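Got the third quote for the bin picking cell this afternoon. Three vendors, three totals, and not one of them lists the same things. A thread, mostly so I can find this again in June when the budget is due.

1/ Usetti quotes the arm, the gripper and "integration." Integration is one line. I asked Kiran Goel what's in it and got a PDF of the brochure I already had.

2/ Skutum comes in at 148K and says 46 weeks to acceptance. Acceptance of what? The test parts are "to be agreed." I've signed one of those before. We agreed on them after the deposit cleared.

3/ Bosman is the cheapest until page 4, where the service contract starts. Read page 4.

4/ Everybody's demo video is a tray of identical white boxes. We don't ship identical white boxes. We ship whatever people order, and it lands in the tote however it lands.

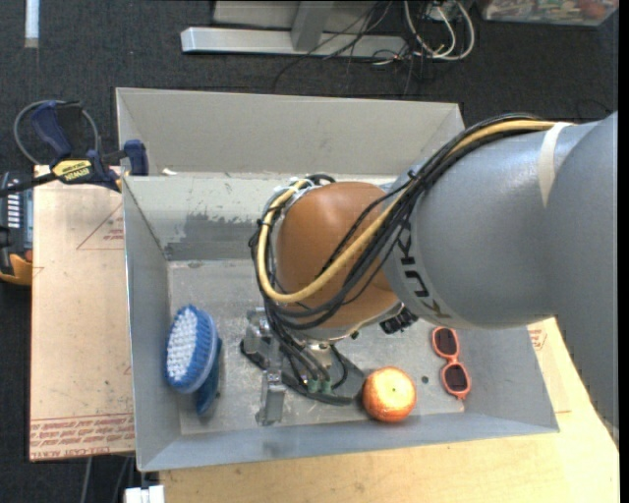

KUKA arm, one metal bin, and a scrub brush, sunglasses and what looks like an apple to pick from.

5/ Look at the outside of that arm for a minute. Cables, hoses, tape. I went back through all three quotes looking for a line for cable dressing and spare hoses. Zero, zero, and "customer scope."

6/ Same with the bin. Metal, scratched up on the floor, clamped at the rim. Bins and fixtures are on none of my quotes either. Ward Stevens in maintenance says to budget for them twice, and he's usually low.

7/ Mieke Van Dijk asked me what the payback is. I can get any number you like out of that spreadsheet by changing picks per hour. The vendors know this, so they fill that cell in for you.

8/ What I'm asking all of them for now: our items, our totes, a full shift, and the misses written down by somebody on our payroll. Skutum wants to charge for that. Fine, put it on the quote.

9/ Not saying no. I'm saying the line for the robot is the only line I believe so far, and it's less than half the total.

10/ Usetti just emailed to say their price is good until the end of the month. Sure it is.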